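Right, I've been promising a thread on limewash and old plaster walls for ages, so put the kettle on. I'm two rooms into doing the house at Norley and I have become an absolute bore about it. 1/

First thing: limewash isn't emulsion with a fancy name! It's slaked lime and water, with a bit of earth pigment if you want colour. It soaks into the wall and hardens there as it takes up carbon dioxide from the air. Emulsion sits on top like a coat. 2/

So it needs something to soak into. Bare lime plaster, brick, stone, all lovely. Over old vinyl silk it'll just dust off on your sleeve (ask me how I know, or ask my navy jumper). 3/

If you've no idea what's on your wall, flick some water at it. If it darkens and sinks in, you're probably fine. If it beads up and runs down to the skirting, something is sealing it and you've a job on before you get anywhere near the lime. 4/

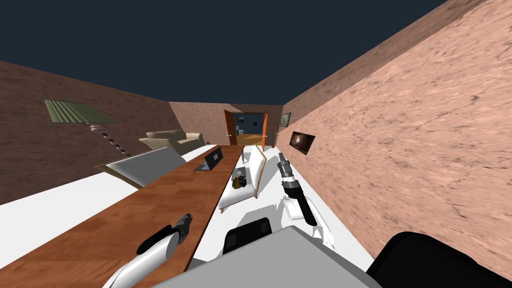
Colour next, and this is where I get over-excited. Lime dries MUCH paler than it goes on. My first test patch looked like wet brick and I nearly cried, and by teatime it was the softest dusty pink you ever saw. Always test, always wait until the next day. 5/

I used the Landmont pigments for the pinks and browns. Mix the powder into a little warm water first until it's a smooth paste, then add that to the lime. Tip it in dry and you'll get streaks of raw pigment halfway across the chimney breast. Some people like that. I quite like it now! 6/

Write your recipe down. Weigh it, don't spoon it. I mixed 300 grams of red earth into the first tub, didn't note how heaped the "extra bit" was, and the second tub came out a different wall entirely. 7/

Brush, not roller. Big and floppy, the sort that looks like it belongs to a horse. I bought mine from Flureck, who'll also cheerfully talk you out of things you don't need. Random strokes in every direction, keep a wet edge, and don't stop for a biscuit halfway along. 8/

Damp the wall before each coat. A garden sprayer is perfect. You want it cool and slightly dark to the touch with no drips. On a hot May afternoon mine was drying faster than I could brush, so I gave up and started again at seven the next morning, with the windows shut. Much better. 9/ 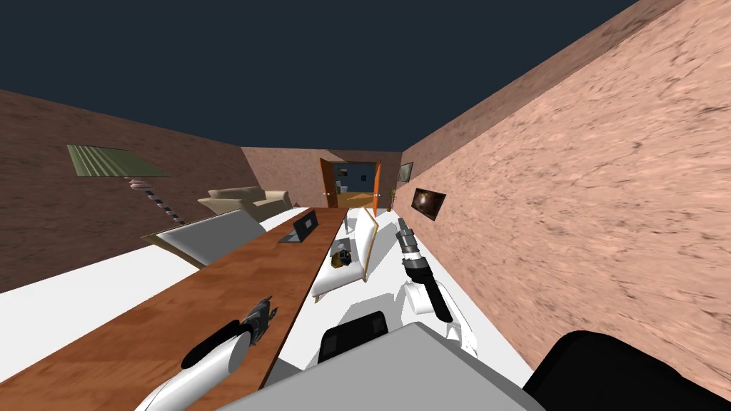 Thin coats! It should look like dirty milk, and the first one will look like you've done nothing at all. Keep going. I did five in the back bedroom, which took roughly 10 days with the waiting, and the depth you get by the end is just gorgeous. 10/

Please wear goggles. Lime is caustic and it flicks, especially overhead. Gloves and long sleeves too, and cover any stone or glass you care about. 11/

Someone asked about kitchens. I'd keep it away from the hob and the sink, as it marks with grease and you can't scrub it. Touching up is easy enough elsewhere, but do a whole wall at a time or the patch will show. 12/

The hallway's next and I'm torn between a warm brown and leaving it plain white. If anyone has used the Ye putty lime on a north-facing wall I'd love to see how it came out, replies are open! 13/13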